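Household Tasks and the Limits of Current Machines

Godelieve De Smet has directed the manipulation program at Tistora for five years. Asked whether a machine can yet be trusted with ordinary chores, she answered with a qualified no.

"A machine can do a chore," she said. "It cannot yet do the chores. People who write to us want the second thing, and they are right to want it."

Her group works on tidying, which she considers a fairer test than cooking or laundry. The current exercise is a desk: pens, markers and a pair of scissors are left on the surface, and two arms must return them to a cup. Between June and the end of the year the group recorded 721 attempts. In 300 of them every item was put away without help from staff.

"Pens are harder than visitors expect," Dr. De Smet said. "They are thin, they roll, and they come to rest against one another. A highlighter is thicker and easier to hold. Scissors have loops, and the fingers may catch in them."

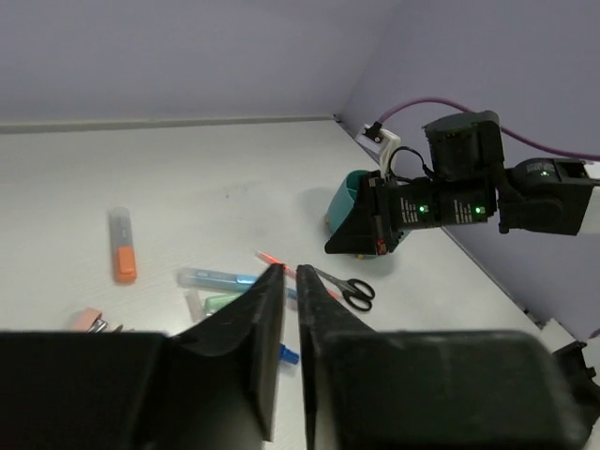 From the Laboratory to the Shop Floor

Poul Gunnlaugsson, operations manager at the stationery distributor Villanueva, follows the work with a practical interest. His packing hall in Bitolora handles mixed orders by hand, and he was asked what would persuade him to change.

"Speed is not my first question," he said. "I can run a slow machine through the night. I need to know how often someone must walk over and put it right."

Mr. Gunnlaugsson's staff sort 126 product lines, many of them small and irregular. He said that sealed cartons had been moved by machine at Villanueva for years, and that loose goods remained a matter for people.

Dr. De Smet accepted the comparison. A home, in her view, is the more difficult customer, as the objects change from day to day and no one is on duty to correct a mistake. She declined to give a date for a household product. The group's next exercise will use the same two arms and a kitchen drawer.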